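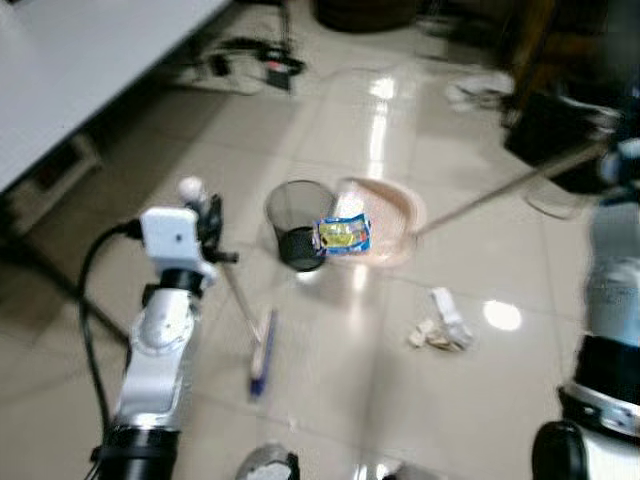

Gorkura Broom and Long-Handled Dustpan Set

Product group: Floor care / Brooms
Sold by: Grorkedik, Bollthorpe

The Gorkura set is made for sweeping hard floors without bending the back. Both the broom and the dustpan have a long handle, so you can stand straight and bring the scoop to the rubbish. It is suitable for ceramic tiles, vinyl and sealed wood. We do not recommend it for carpets.

The broom head has blue and white bristles. They are soft enough for glossy tiles and they do not leave marks, but they still move bigger things such as sweet wrappers and crumpled tissues. For very fine dust, please sweep slowly – quick movements will only lift it into the air.

The dustpan is a translucent scoop in a pinkish-beige tone. Put the front edge flat on the floor and sweep towards it with short strokes. If your floor has wide grout lines, sweep along the lines first and then across them.

Details
Weight of the complete set: 317 g without packaging
Bristle length: 7 cm
Handles: can be unscrewed for storage
Minimum order for trade customers: 19 sets

Care
Wash the scoop and the bristles in warm water with a little washing-up liquid. Let the broom dry with the bristles up. Please do not leave it standing on the bristles, they will bend and they do not come back completely.

Not included
The wastebasket is sold separately. We keep black mesh baskets in the office section, and a roll of 200 thin liners can be ordered with them.

Delivery and questions
Orders are sent from our shop in Bollthorpe every working day. On Sunday the shop is closed, but you can still order on this page. Replacement broom heads are available from Yazdani, who supply the whole Gorkura range – please write to Parisa Ranjbar at the counter and say which colour of bristles you have.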